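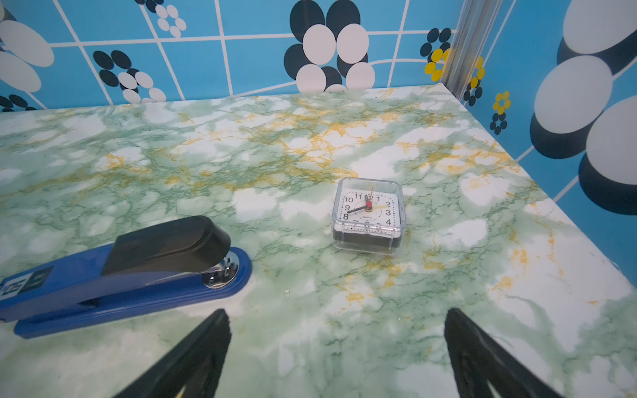

By the owner, Ternilthorpe Mending School
Last updated March 21, 2025

About Us

Hi! I'm the one who answers the phone, threads the machines, writes the emails and teaches most of the classes, so if you've ever been in touch with Ternilthorpe Mending School you've probably talked to me already. This page used to be two sentences long and people kept asking for more, so I made a pot of coffee and got a bit carried away.

We're a small sewing and mending school in Herkwood, upstairs from the old feed store (the green door, not the glass one, the glass one is the dentist). We teach grown-ups how to fix the clothes they already own. Hems, buttons, zippers, torn pockets, moth holes, jeans that have given out in the usual place. We also teach people to make things from scratch, but mending came first and it's still what fills up fastest.

How it started

I worked in the alterations room of a department store for a long time. Mostly pants. I can't tell you how many people came in with a coat that was missing one button and stood there looking embarrassed, and I'd think, I could show you how to do this in the time it takes me to write up the ticket! But there was a line, so I wrote up the ticket.

When the store closed I bought two of the machines from the sale and set them up in my dining room. I put a card up at the library that said LEARN TO HEM YOUR OWN PANTS and figured I'd get a couple of neighbors. I got eleven calls, and I had four dining chairs. We did it in shifts. My family ate dinner in the living room for a year and a half and were very nice about it, mostly.

The name comes from Ternilthorpe Lane, where the dining room was. We moved out of it ages ago but I'd already paid for the sign.

The place now

We have one big classroom with good north windows, a cutting table you can walk all the way around, and a back room with the ironing boards and the thread wall. I love the thread wall. There are 286 spools on it, sorted by color, and if you take one down please put it back where you found it and not just "in the blues." There's a big difference between the top blues and the bottom blues and I will be up there fixing it at closing time with my reading glasses on.

The stairs are steep, and I'm sorry to say there's no elevator. If stairs are a problem for you, call me! We run a hand-sewing class on the ground floor of the Herkwood library every other month, same teaching, same price, and the chairs are better than ours.

What we teach

Mending Basics is where nearly everyone begins. It's four evenings and you bring your own sad pile. I don't hand out practice squares on the first night, you work on a real thing that you want to wear again, and you usually go home with it. The first evening is buttons and hems by hand. The second is patches. Third is seams and pockets on the machine, and the fourth is whatever is left in your pile.

Darning is its own class, because people who like darning really like darning and I got tired of prying them away from it. Socks, sweater elbows, mittens. You can do it so it hardly shows or you can do it in orange, and I have students firmly on both sides of that.

The Juška Shirt is our big one. It's a plain collared work shirt with a yoke and one pocket, and I drafted the pattern myself over one long, snowy winter. It takes ten weeks. You'll cut it, you'll sew it, you'll put one sleeve in backwards (I still do) and you'll take it out again. The pattern is included, and it goes up to bigger sizes than most of the ones you'll find in a store. If you want to make it at home without the class, we sell the pattern by itself at the front desk for cash or check.

In July we do the Zipper Week, which is five mornings of nothing but zippers. I thought it was a silly idea when a student suggested it. It has sold out every summer.

What it costs

Mending Basics is $169 for the four evenings. The Juška Shirt is $400, and that covers fabric, thread, interfacing, buttons and the pattern. Single drop-in classes are $54. If money is tight, send me a note. I keep a couple of spots in every session at whatever you can manage, there's no form, and I don't ask questions.

Most of our fabric comes from Dratar, a little mill outlet a couple of hours north of us. I drive up in the wagon and come back with the windows blocked. They sell off the ends of bolts, so what we have in the back room changes all the time, and if you see a stripe you like, grab it. I can't promise to find it twice.

Some things people ask

Do I need my own machine? No. We have eight in the classroom, all plain metal ones that do a straight stitch and a zigzag and not much more. You can bring your own if you'd like to learn on it, and plenty of people do. Bring the foot pedal too. (You'd be surprised.)

I failed home ec. Can I come? Yes please. So did one of my best students.

Will you just fix it for me? I get this one a lot, and I do understand! We don't take in repairs anymore. But come to a drop-in and sit next to me and we'll get it done together.

Can kids come? Twelve and up, with a grown-up in the same class. I'd like to do a proper kids' session one day, but I need a second teacher first. If that might be you, and you have patience and your own thimble, please write.

Is there parking? Behind the building, past the dentist's spaces. Don't park in the dentist's spaces.

New session dates go out by email before they go anywhere else, so ask to be put on the list when you call. If I don't pick up, I'm teaching or I'm pinning something and have my mouth full. Leave a message and I'll call you back in the evening.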